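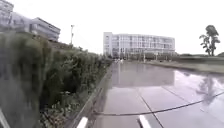 Home | Modules | Handouts | Reading list | Timetable | Contact

Unit 6: Measuring Visual Acuity and Refraction

Reading time: 4 min

6.1 Scope

This handout covers distance acuity, pinhole testing, and the basic sequence of a subjective refraction. Near vision and contrast sensitivity are in Unit 7. Students should have finished the optics problem set before the Tuesday lab.

6.2 Distance acuity

Visual acuity is a measure of the smallest detail the eye can resolve at a stated distance and contrast. On a letter chart, the detail is the width of a stroke or gap. A standard letter is five strokes high. On the 20/20 line each stroke subtends one minute of arc at the test distance, so the whole letter subtends five minutes.

The Snellen fraction is written with the test distance on top and the distance at which the letter would subtend five minutes of arc on the bottom. A patient who reads only the 20/200 letter at 20 feet resolves a detail of ten minutes of arc.

The logMAR value is the base-10 logarithm of the minimum angle of resolution in minutes of arc:

20/20 = 0.0
20/40 = 0.3
20/200 = 1.0

Note the direction of the scale. A higher logMAR value means poorer acuity. Values better than 20/20 are negative. On a chart with five letters per line and steps of 0.1, each letter counts for 0.02. Score by letter for any work that will be compared across visits.

6.3 Test procedure

Check the test distance before seating the patient. Mirror systems are measured along the full light path, from chart to mirror to eye. The Lullow chart in Room 112 is set for 20 feet with the chair fully back; moving the chair forward changes the result.

Test the right eye first, then the left, then both. Use an opaque occluder and do not let the patient press on the covered eye. Record whether the patient wore glasses, contact lenses, or no correction. Ask the patient to continue until a full line is missed. Encourage guessing. Patients differ a good deal in how willing they are to guess, and this adds variation that has nothing to do with the eye.

Squinting is recorded if it cannot be stopped. It narrows the opening in front of the eye and can raise the score of an uncorrected patient.

6.4 Pinhole

If acuity is below 20/30, repeat with a pinhole. The pinhole limits the bundle of light that enters the eye and reduces the blur circle on the retina. An improvement points to uncorrected refractive error. No improvement suggests that another cause should be looked for, such as macular disease or amblyopia. A drop can occur with central lens opacity or central retinal disease.

The result is recorded as PH followed by the acuity. Write PH NI for no improvement. Do not leave the field blank if the test was done.

6.5 Subjective refraction

Start from the autorefractor reading, retinoscopy, or the current glasses. Then:

1. Fog the eye with plus lenses until the chart is blurred.
2. Reduce plus in steps of 0.25 D to the best sphere.
3. Refine the cylinder axis with the cross cylinder.
4. Refine the cylinder power. For every 0.50 D of minus cylinder added, add 0.25 D of plus sphere.
5. Recheck the sphere.
6. Repeat for the other eye, then balance.

The end point is the most plus, or least minus, that gives the best acuity. A young patient can accommodate through extra minus and may report that the letters look smaller and darker. Smaller and darker is not an end point. Ask whether more letters can be read.

Axis is always set before power. If the power is badly wrong at the start, the axis should be checked again after step 4.

6.6 Sources of error

Trial frame slippage changes the vertex distance, and the effect grows with lens power. Below 4.00 D it can usually be ignored. Head tilt shifts the cylinder axis. A dry eye surface gives readings that change between blinks; let the patient blink freely and repeat. Dim charts lower the score, as do small pupils in a poorly lit room.

6.7 Lab work

Work in pairs. Each student completes one full refraction on a partner and enters it on the Zestent sheet. Ieva Kazlauskienė supervises the morning group and Rasa Toom the afternoon group. Contact lens wearers should bring glasses and a lens case.

Problem A. Convert 20/25, 20/50 and 20/100 to logMAR, to one decimal place.

Problem B. A patient reads all of the 0.3 line and two letters of the 0.2 line. Give the letter-by-letter score.

Problem C. An eye has a refraction of -3.00 -1.00 x 180. State the spherical equivalent and write the prescription in plus cylinder form.

Reading: Liepiņa, chapter 4, omitting the section on projector charts.

Previous unit | Next unit | Back to top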